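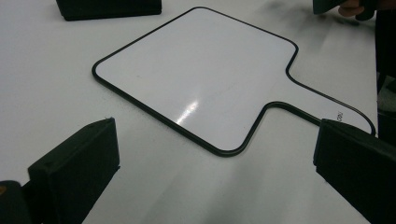

Two-finger gripper at a dry-erase paddle, white tabletop.

Review: Lerkport hand-held gripper, data collection kit
Reviewed by Ebere Garba, Aug 24, 2020

We bought two kits at $953 each. Budget $1,671 for the first station once the mount, spare fingers and shipping are added - the quote leaves all three out.

Fingers are rigid, with flat inner faces. They hold thick objects well. Thin flat items on a hard table are the weak point, and a glossy board also throws glare from ceiling lights, so plan for diffusers. Delivery took four weeks.

The manual is thin and the spare parts list has no prices. Support answered by email within a day. I would order again, with soft finger pads on the same purchase order. Next budget round is November.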